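The town that learned to repair its own kettles

In Leltadside the shops close early, and in October the main street is dark before the buses stop. Only one window stays bright. It belongs to Grodari, a repair shop which opened in the former post office, and on most evenings there are people waiting inside with something broken on their knees.

They bring toasters, lamps, radios, a sewing machine with a stiff wheel. The rule is simple: you sit beside the repairer and you hold the torch. If you want only to leave the thing and go home, you pay double. I found this rule strange at first, but after one evening I understood it better. My own kettle had a loose contact, a fault of 2 minutes, and I had been ready to throw it away.

The town has a long habit of making things. Zotetti, the factory by the river, once gave work to one family in every street, and many of the people who now repair at Grodari learned their trade there. They speak about screws like other people speak about wine. Industry today looks different from what they remember, and they discuss this also, mostly with patience.

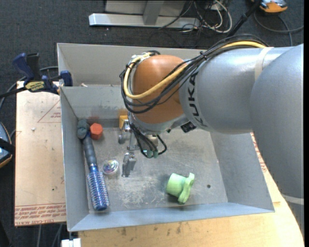 A KUKA robot arm over an open metal bin.

Spare parts are the hard question. For older machines they can be found in drawers, in attics, at the market. For newer ones the case is often glued, and a small plastic wheel can cost some 40 pounds with the postage. The shop keeps 17 shelves of dead appliances for this reason, and a washing machine from the eighties may give its belt to three others before it goes to scrap.

Next door is Yurt, a café with round tables and very strong tea. When a repair fails, the custom is that the shop pays for the cup. I had mine without this sad reason, and my kettle stood next to me on the chair, in its plastic bag.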